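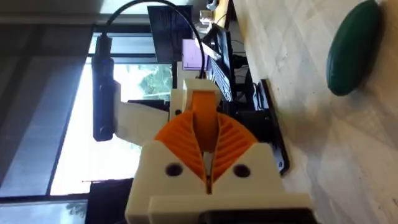
The window, daytime. Trees outside

Screen next to a big window, too bright to work – blinds or film?

Tavion Hutchins
Room 214, we got moved in there in November. Big window, dark frames, trees right outside. Love the trees. Do not love squinting. By 2 in the afternoon I can hardly read anything on the monitor and my eyes are shot by Thursday.
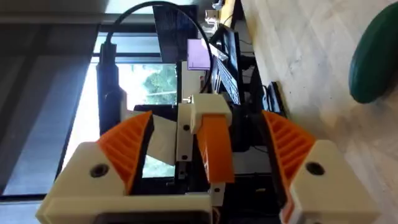 I keep the screen on a dark theme and I'm starting to think thats half my problem. Can't swap rooms, can't drill into the window frames (building rule). Would like to keep the view if I can. Looked at the Gundton roller blinds and the Bronness stick-on film, no idea which. Budget is small. Anyone done this?

Mavis Oyelaran
Had the same thing in my old office in Plolatness. Before you buy anything, turn the desk. You want the window off to your side, so it isn't behind the screen and isn't behind you either. Behind the screen your eyes keep adjusting to the daylight, behind you it all bounces off the glass. Free, takes 30 minutes incl. crawling around for the cables.

Then go to a light theme during the day, dark one at night. Dark screen in a bright room is a mirror, basically. Turn the brightness up too, most people never touch it.

If its still bad, tension rod blinds. No drilling. Get the see-through kind, 4 or 5 percent openness I think? Ask for a sample first. You'll still see the trees, just dimmer – fine by me. I'd skip film unless the building OKs it, some double pane glass doesn't like it and you could end up paying for a window.

buckley_b
film. did mine in a weekend, bubbles everywhere but it works. use way more soapy water than they tell you

Tavion Hutchins
Thanks both. Going to try the desk first, and the light theme tonight – well, tomorrow, no sun now. Mavis do the tension rods hold on a wide window or do they sag in the middle?

Mavis Oyelaran
They sag if its really wide. Use 2 shorter ones, split at one of the uprights.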